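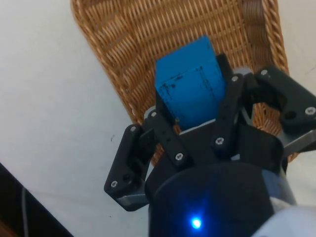

## The wicker tray has finally found its job

I have been going on about blocks for half of August now, so thank you for putting up with me. The blocks live on our white table these days, and so does the tray, and I cannot tell you how pleased I am with the pair of them!

The tray came first. I bought it years ago at a market for bread rolls, used it for bread rolls exactly twice, and then it drifted around the house holding mail, lemons, odd socks. It's a shallow rectangle with a twisted edge like a bit of rope, and the colour goes from tan to a proper honey brown. I love that colour. Against the white table it looks warm even on the greyest morning, and I'd forgotten how tight and tidy the weave is when you get up close.

Then came the blocks. They turned up in a mixed box from Kustgate, the second-hand place behind the hardware store, along with a jigsaw (300 pieces, I haven't dared check) and a tea towel I'm keeping. The whole lot cost less than lunch.

### The blue one

My favourite is the blue rectangular block. It's a really saturated matte blue, the sort of colour you want to paint a front door, and it's covered in little black scuffs and specks. My first thought was to sand it back and repaint it. I got as far as finding the sandpaper! Then I put it down on the wicker and changed my mind completely. The marks are half the charm, and a fresh coat would make it look like it came out of a packet yesterday.

So I've stuck to a light clean:

- a barely damp cloth, wrung out hard
- a dry one straight after
- an old soft toothbrush for the wicker, going with the strands

No sprays, no soaking. A few of the scuffs didn't budge and I've made my peace with that.

### Why a tray and not a tub

We used to have a deep plastic tub from the Gakedero range, and everything small sank to the bottom and stayed there. With a shallow tray you can see what you've got, and packing up takes no time at all - you just drop things in. It also carries nicely from table to shelf, although I do use both hands.

I'm now eyeing off a second tray for the pencils, which are still in a shoebox and a disgrace. If you've got a favourite spot for old wicker, please leave it in the comments, I'd love some new places to rummage.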